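Skistum Flecked Carpet Tile, Blue-Grey
Low pile, for offices, studies and spare rooms with ambitions

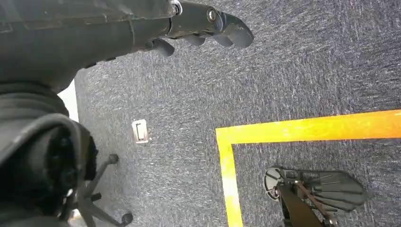
The Skistum is a carpet tile for people who have stopped pretending they will vacuum on Fridays. It comes in one colour, a blue-grey that we spent most of May arguing over, and it is meant to be walked on, spilt on and ignored. The flecks are white, charcoal and navy, so a biscuit crumb has company and a bit of fluff can pass for design. Office chairs are the usual enemy of carpet, and the low pile was chosen with small black casters like these in mind. Deep carpet makes every trip to the printer feel like rowing.

Each tile measures 500 mm by 500 mm and goes down on any flat, dry, clean floor. You will need a sharp knife, a straight edge and a tolerant pair of knees. Start from the middle of the room and work out to the walls, where the crooked cuts can hide under the furniture.

There is no pattern to match. You can lay the tiles all one way for a plain finish or turn every other one if you like a faint chequerboard. Edmund Ostrowski in our cutting room prefers the chequerboard and will tell you so if you ring.

Sizes and stock
Tile: 500 x 500 mm
Pack: covers 2 square metres
Colour: Blue-Grey Fleck
Stock code: 317
Packs in the warehouse: 300

Care
Vacuum when guilt allows. Blot spills with a plain white cloth and cold water. Don't scrub, however satisfying it feels. A tile that has met a whole mug of coffee can be lifted and swapped with the one under the filing cabinet.

Goes with
Madigan door bars, in silver or black
Turkell tackifier, for rooms where the chairs get lively
Wovent underlay is not needed here and we would rather you kept the money.

Samples
One free sample tile per household. Write to Isla Ormsby at the sample desk with your address, and please look at it in your own light before you order. Blue-grey is blue in some rooms and grey in others, and we can't take back cut tiles.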